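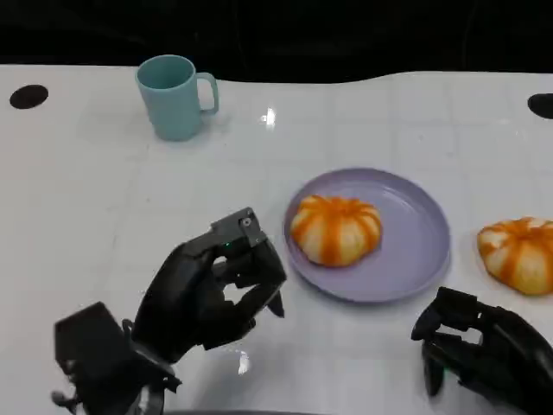 Latberg Buns: two-handed tabletop demos and a small study on where to look

What you get

Latberg Buns is a set of 2,980 demonstrations recorded on a two-armed humanoid, plus the training code and the numbers from one fairly narrow study. The question we wanted to answer was simple enough to fit on a whiteboard: if a policy sees the whole table through the head camera, does it learn faster when we nudge it towards the object it's about to handle? The short answer is yes, for the first part of training, and then the gap mostly closes. The long answer is further down, with the bits that didn't work.

I wrote most of this card myself, so blame me for the tone. If something is unclear, open an issue and I'll fix it (I do read them, usually in the evening).

The tasks

Every demo uses the same small family of tabletop objects: plates, mugs and striped buns shaped like little pumpkins. People always ask about the buns. We wanted something with lobes, because a plain ball gives you the same silhouette from every side and the policy can get away with knowing nothing about orientation. The stripes help too - they give the vision encoder something to hang on to when most of a bun is behind a hand.

There are 2 tasks:

bun_to_plate: pick up the named bun and set it on the plate. Another bun may already be there.
bun_off_plate: the reverse, lifting a bun from the plate and putting it down on the table.

The mug is never a target in either task. It's there as a distractor, and it does its job rather well. Early policies drifted towards it quite often, I think because it's a strong block of colour against a white table and the handle looks graspable.

How we recorded it

All the demos were teleoperated. Each operator did a short warm-up that isn't in the release, then recorded in blocks of 40, with the objects shuffled between blocks. Either arm can do the work. The other one is meant to stay out of the way, but "out of the way" turned out to mean different things to different operators, so you'll find plenty of episodes where the idle hand hovers near the front of the table. We left these in. If you want a stricter subset, filter on the idle_hand_visible flag.

The table is glossy and it reflects the lights. Highlights slide about as the head moves, and the arms throw soft reflections on to the surface too. I was keen to swap it for something matt after the first week, but we'd already collected a good chunk by then and decided to keep going. In hindsight I'm glad, as the reflections make a decent stress test.

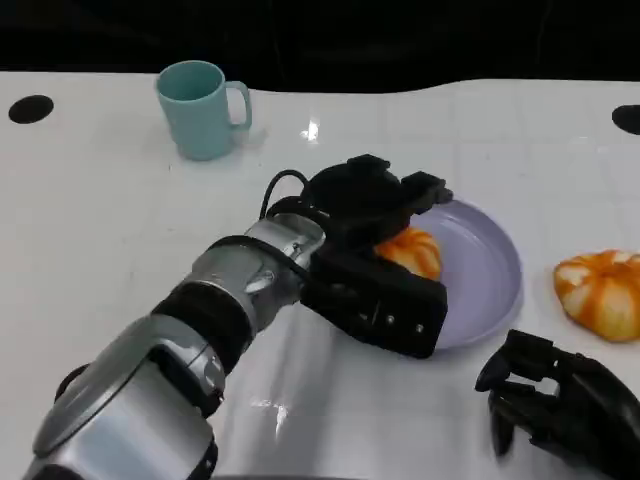
Occlusion is the other thing that makes this set harder than it sounds. The head camera looks down over the hands, so just when the policy most needs to see the bun, the fingers and the back of the hand are in the way. We labelled the visible share of the target bun in every tenth frame, and the loader fills in the frames between. Please don't treat those in-between values as ground truth. They're fine for sorting episodes and not much else.

The method, in brief

The baseline is called Vinum. It's an ordinary image-to-action model: head camera and joint angles in, a chunk of 10 actions out. Nothing clever.

The variant is called Wuyts. Same network, same data, same chunk length, but with an extra loss that asks the model to predict a soft mask over the target. The mask head is thrown away after training, so running Wuyts on the robot costs the same as running Vinum. That mattered to us, as our control computer was already working hard enough.

What we found

Wuyts got to a usable policy with noticeably fewer training steps. By the end of training the two were close on bun_to_plate, close enough that I wouldn't want to argue about it. On bun_off_plate, Wuyts stayed ahead, mainly in layouts where the bun sat near the far rim and the hand had to reach over the plate.

Things that didn't help:

Masking the plate as well as the bun. It made the policy slower to commit to a grasp.
Painting out the mug. Training scores went up and then the policy fell apart when the mug came back, which I suppose serves us right.
Colour jitter strong enough to wash out the stripes.

Known problems

Some episodes have a slight lag between the video and the joint log, most of them recorded in July after we changed a cable. They're tagged sync_suspect. Training with them included didn't change our results much, but leave them out if you're doing anything timing-sensitive.

Buns close to the right side are often cropped by the head view. The masks stop at the border of the picture, so the visible share can look lower than you'd expect even when no hand is near.

There's one table, one robot and one set of lights. Please don't read this as evidence about kitchens in general!

Loading the data

Episodes are stored one per folder, with video, joint log and a small metadata file. The loader is in a package called manent (it has to be lower case when you import it). Start with the preview split. It has both tasks in it and downloads in a sensible amount of time, while the full release will keep your connection busy for a good part of the afternoon.

Splits are made by layout, so the same arrangement of objects never turns up in both train and test. If you make your own splits, do it that way too. Our first attempt split by episode and the scores were lovely and meaningless.

Licence and changes

Data and code are free for research and teaching use, and the full terms are in the LICENSE file. Fixes to the masks are very welcome. Send them as a pull request against the labels folder, one episode per commit if you can bear it.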